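What I Did With My August

I promised a few of you a proper update on the new job, and then I went very quiet, so let me try to make up for it with a long one. Get a coffee. My sister says I write the way our grandmother talked on the phone, and I've decided to take that as praise.

So, the short version: I'm on a small team that collects examples for a learning system, and for most of August the examples have been bathroom chores. Lids, seats, sprayers, faucets, wiping things down. We carry a gripper tool by hand, with a camera on it, and do the chore ourselves while it records, and later on all of that goes into training. The project is called Tondska (don't ask me, it was named before I got there) and my part of it is the collecting, with a bit of the sorting at the end of the day.

I came to this from eleven years of running a pottery studio, and people keep asking me how one leads to the other. Well, I answered an ad! But I do think my hands helped. At the interview Pilar Gallardo gave me one of the tools and asked me to pick up a paper cup and put it down again, over and over, while she chatted with me about kilns. I thought she was being friendly. She was watching whether I sped up when I got bored. (I did, a little. She hired me anyway, and she still brings it up.)

Speeding up is the big temptation in this work. You do a lid a couple of times and it's interesting, and by the tenth time your body has found a shortcut, and the shortcut goes straight into the recording. Everaldo Macedo, who trains the models and sits in the next room with the good chair, came out in my second week and showed me my own clips side by side. In the early ones I came in toward the lid at a sensible pace and took hold of it. In the late ones I sort of swatted at it. He was very kind about it. He said the model would learn whichever one I gave it more of, and I went home and thought about that all evening while making soup.

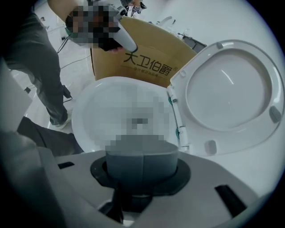

We also try hard to vary things, and that part I enjoy much more than I expected to. You start from the left, you start from the right, you come in low, you come in from a step back. You move whatever happens to be standing nearby. Nayara Lacerda keeps the list of what we've covered, and she has a real eye for when we've fallen into a rut. Last month she noticed that almost every clip from the afternoon shift began with the lid down, and she sent us all back to do a good long run beginning with it up. I grumbled for maybe five minutes. Then I found that the approach felt completely different, the wrist has to turn earlier and you need to decide sooner where you're going to touch it, and I could see why she wanted it in there.

Numbers, for those of you who like them: the goal for this chore was 400 usable clips, and we recorded 606 to get there. Of those, 253 came from my own two hands, which I'm a bit proud of, and 37 of mine were thrown out in a single morning when I'd forgotten to redo the calibration after lunch the day before. That hurt. I made a little card that says CALIBRATE and taped it to my water bottle, where it has since gone soft and unreadable, but by now I remember without it.

What gets a clip thrown out is worth a word, as I had it all wrong at first. I thought mistakes were the problem. If I missed the edge of the lid and had to back off and try again, I'd stop the recording and mark it bad. Everaldo asked me to please keep those -- a miss followed by a calm second try is useful to him, and he hardly had any. The ones he can't use are where the tracking drops out, or where I've started before the tool was ready, or where I wander off at the end without finishing the motion. So now I let the small fumbles run, and I've become quite relaxed about them. I wish somebody had let me do that with teacups.

My knees are another matter. There's a good deal of crouching and leaning in this line of work, far more than throwing pots, and the first two weeks I walked down the stairs at home sideways. I bought gardening pads, the thick foam kind, and I'd recommend them to anyone starting out. Also, shoes you can squat in.

Next up is faucets, and after that a set of kitchen drawers that Nayara has been sketching out on the back of her notebook. If any of you have questions, leave them in the comments and I'll answer in the evenings, probably at too great a length. And yes, Marta's mug is glazed and wrapped and will be in the mail this week.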